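Endeck Tabletop Kit: README

Thanks for picking up (or borrowing, or just being curious about) the Endeck kit. Endeck is a pair of arms, two grippers and a software bundle for people who want a two-armed tabletop setup running without spending a whole semester on it. This README covers what's in the bundle, how to get the arms moving, and what comes with the sample data. We've been living with the kit since April and we like it a lot. We've also run into some rough spots, and they're listed further down.

Status: version 5 of the bundle. If you have an older one, read the upgrade notes near the end before you copy anything over.

What you get

Two arms with matching two-finger grippers
Control box and power supply for each arm
One stop button that cuts motion on both arms
The Endeck bundle: driver, recorder, playback tool, calibration script
Yeon, the small viewer that opens recordings
A sample set of 270 recordings, called Zolcombe

You need to bring your own table, your own computer and your own things to pick up. The table matters more than you'd think! A light folding table will sway every time an arm stops short, and you'll see that sway in your recordings.

Getting started

Bolt both arms down before you plug in anything. Run the cables so that each arm can turn through its full range with slack to spare, then walk each one by hand to its limits and watch the cables while you do it. Power on the left arm first and wait for the driver to report ready, then do the right one. The driver gives out names in the order the arms appear, and if you swap the order it will cheerfully send left commands to the right arm. (We did this on our first afternoon. Keep the stop button close.)

Next, run the calibration script. It takes you through 61 poses per arm and asks you to confirm each one. Yes, it's long. You can quit partway and it will pick up where you left off, and you only have to do it again if you move a base or change a gripper.

Once both arms pass, open the recorder, type a task name and press the space bar. Press it again to stop. A recording is saved as a folder with the joint positions, gripper openings, timestamps and video, plus a text file for your notes. Please write the notes! A line like "left gripper slipped on second try" is worth so much when you come back to a folder months later.

First task to try

Start with paper. Crumple a sheet of packing paper into a ball, set it down where one arm can reach it easily, and get it into a bin. It sounds too simple to be worth doing, and it's a wonderful first task. Paper gives when you squeeze it, so a grip that's a little too tight does no harm. Every ball has a different shape, so you find out quickly whether your approach works on more than one. And if an arm drops it, you pick it up and go again.

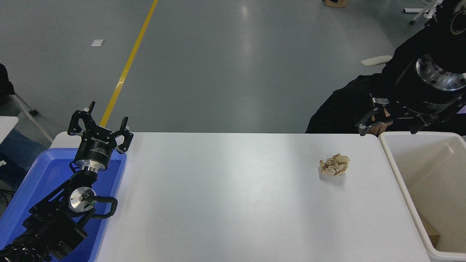
Written and maintained by Myung-ja Myung
Testing and data notes by Pongsak Nilsuwan

Once paper feels easy, move on to cardboard pieces, then soft cloth. Cloth is where the second arm really earns its place – one gripper holds a corner while the other goes looking for the next one. Save hard, slick things like mugs for later. The stock finger pads are fine on paper and card but they slide on glazed surfaces, and we ended up adding rubber strips to ours.

About the Zolcombe sample set

Zolcombe is there so you can try the viewer and the playback tool before recording anything yourself. All 270 recordings are short tabletop jobs: pick up, put down, put in a bin, pass from one gripper to the other. Of these, 58 are failed tries that we kept on purpose. They're marked "miss" in the index file, and you can filter them out with one setting in Yeon.

Things to know before you train on it:

It was all recorded in one room, under the same overhead lights. Expect trouble if your room looks very different.
Two people ran the arms, and our habits show. Pongsak comes in low and from the side. I come in from straight above.
The passes between grippers are the weakest part. We got better as we went, so the later ones are smoother.
A person may be in view, and hands come close to the table when things are being reset. Faces were checked for and those recordings were left out.

You're welcome to use the set for teaching, tests and research. If you share a changed version, please give it a new name so people can tell them apart.

What we like

The recorder is the star here. It starts fast, it doesn't eat files, and if the computer goes to sleep it closes the recording cleanly. Playback is nearly as good. You can slow a motion down to a crawl, step through it, and send a cut-down piece back to the arms. The grippers open wide enough for most household things, and the fingers come off with two screws.

Known problems

The calibration script doesn't warn you if a base has shifted a little. Check pose one by eye each morning.
Yeon is slow to open long recordings. Anything under a minute is fine.
The stop button works every time we've tried it, but coming back from a stop means restarting both drivers. We'd love to see this fixed.
There is no collision check between the two arms. None! Keep your speeds low when they share the middle of the table, and keep a hand on the stop button.
The printed quick guide shows the old cable order. Follow this file instead.

Upgrading from an older bundle

Copy your calibration files somewhere safe, remove the old bundle completely, install the new one, then copy the calibration files back. Old recordings will open in Yeon but need one pass through the convert tool before they'll play on the arms.

Help and feedback

Endeck is sold and supported by Skimow, so questions about parts, repairs and shipping should go to them. For this README and for Zolcombe, write to either of us through the project page. Tell us which bundle version you have, which arm is acting up, and attach the notes file from a recording if you can. We read everything, and we really enjoy seeing what other people have their arms doing – send clips!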